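Robots learn to pick by practising with what they already dropped

08/10/2022

Peltodcombe research news

A small team at the Peltodcombe robotics laboratory has found a surprisingly simple way to make a robot arm better at picking up things it has never met before. It lets the robot learn from its own failures, and it works much faster than the group dared to hope!

Picking an object out of a bin sounds easy, and for people it is. You reach into a kitchen drawer, feel for the bottle opener and have it in your hand before you have given it a thought. For a robot the same job is full of traps. Shiny things confuse its cameras, soft things squash, and anything lying close to a wall leaves very little space for the fingers. Most robots that do this well in warehouses have been tuned for a fixed list of goods. Show them something from outside the list and they slow down, or miss.

The usual cure is more practice. A learning system tries a grasp, notes whether it held on, and over many thousands of tries it builds up a sense of what a good grasp looks like. The trouble is that most of those tries teach it very little. Early on, nearly everything fails. Later, nearly everything works, and the robot spends whole days repeating the easy picks.

The new method, called Sitthichai, goes after the tries in between. Each time a grasp fails, the system stores the camera view, the path of the arm and the position of the fingers as they closed. It then asks itself which small change would have been most likely to save the pick, such as a slight turn of the wrist or a lower approach. If the object is still within reach, the robot makes that changed attempt straight away. The failed grasp and the repaired one are kept together as a pair, and it is these pairs that the network learns from.

It sounds almost too neat, and the team was doubtful at first. A robot that has just missed has often nudged the object somewhere else, so the second try is never a perfect match for the first. In practice this mattered far less than expected. The network seems to cope well with the small shifts, and may even gain from them, as it gets to see the same thing lying in a slightly different way.

For the main test the group collected 904 pairs. Four of them had to be thrown out because of a fault in the way the camera and the arm kept time with each other, which left 900 for training. By the standards of the field that is a tiny amount of data. Even so, the trained system did better on unfamiliar objects than the group's earlier one, which had been fed a far larger pile of ordinary single tries. The gain was clearest for flat objects and for those with an awkward outline, exactly the kinds that had been causing grief for years.

The objects themselves were a cheerful jumble. Household bits, toys, blocks and brushes all took their turn, and the mixture was changed often so that the arm could not get by on memory. Training ran on two computers in the next room, using software built on Takeck, the laboratory's own toolkit for storing and replaying robot trials. Anyone who has tried to line up camera pictures with arm movements after the fact will know how much work a good toolkit saves, and this one has been getting steadily better since January. 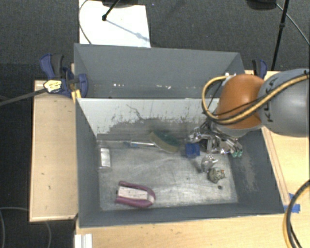

Does the robot need to be told what each object is before it can pick it up?

The system never learns names or types at all. It works from shape and position as the camera sees them, and from its record of which grasps held and which could be repaired, so a new object needs no entry in a list.

There are still limits, and the group is open about them. See-through plastic remains hard. Very heavy items are outside what the gripper can manage, whatever the software suggests. The method also depends on the robot knowing that it has missed, and now and then it believes it is holding something when the fingers have closed on nothing. Those false successes are rare but they do creep into the data, and a better check is high on the list of jobs for the winter.

The next stage is a joint trial with Drundix, a firm that sorts returned goods for online shops. Returns are a lovely test for this kind of work, with every parcel a bit of a surprise and hardly any two the same in a row. Two arms will be set up side by side and will share their pairs overnight, so that a miss made by one can help the other the next morning. Whether a repair found by one arm carries over cleanly to another is an open question, and plenty of people in the building are itching to find out.

A written account of the method is being prepared, and the laboratory plans to release the full set of pairs along with it, including the four that were thrown out. Groups with a different arm or gripper are warmly invited to try the idea on their own machines and report back, especially if it goes wrong.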